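Sestivley Packing Room Refit: Progress Report, April
Prepared by Nermina Živković for Gert Shezi, Ernar

Work on the bottle line is on schedule. Spending stands at 40 percent of the approved amount. The shelving on the north wall is complete and the old sink has been removed. The delivery from Danutlow arrived 2 cartons short; replacements are on order.

Trial packing covered 300 items in mixed sizes. The main delay was label checking, which had to be repeated when bottles were laid down with the label underneath. The work instruction now asks for labels to face up.

The table with the green mat will remain the sorting point for the orange bottles, large and small. 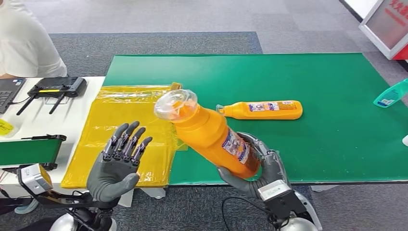
Bag stock is sufficient for the next 50 orders. Sipho Engelbrecht will revise the carton sizes before the second trial. Approval is requested for one additional table.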